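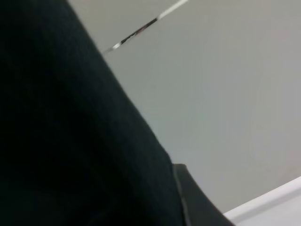
Dye that stays in the cloth

Dark greens and blacks are the shades most often returned to a dyehouse, according to Munther Shboul, who runs the finishing line at Coughlan. The complaint is usually rubbing: colour comes off on a pale shirt collar or a car seat. "People call it fading," he says. "Fading is light damage. Crocking is loose dye sitting on the surface, and it is a washing-off fault."

The plant treats mainly cotton, in lots of up to 73 kilograms. A deep black needs far more dye than a mid-tone, and some of it never bonds with the fibre. Shboul's standard sequence was a cold rinse, two hot rinses at the boil, a soaping stage and a final cold rinse. In December he moved to 4 hot rinses for the darkest recipes. Water use went up, and returns for rubbing went down over the following weeks. He does not yet regard the second result as settled.

"The salt has to come out before you soap," he says. "If you soap with salt still in the bath, the loose dye goes back on to the cotton. You can run the soaping twice and gain very little."

Kieran Mac Carthaigh, who tests the finished cloth, works from dry and wet rub results. A white cotton square is rubbed against the sample under a fixed load and graded against a grey scale. Wet rub is the harder test for black. "A dry grade of four and a wet grade of two to three is normal for a full black on cotton," he says. "A buyer who asks for four on both has to accept a lighter shade or a different fibre."

He is less keen on fixing agents. Coughlan tried two, Ilteo and Drusetti, on offcuts from the same roll. Both improved the wash result. Neither moved the wet rub by more than half a grade, and one shifted a bottle green visibly towards grey.

Raised fabrics are a separate problem. Brushing breaks fibres, and the short ends carry dye away with them. Mac Carthaigh prefers to see them brushed before dyeing, with a further rinse afterwards. Shboul disagrees on cost grounds, and the order of work is still decided lot by lot.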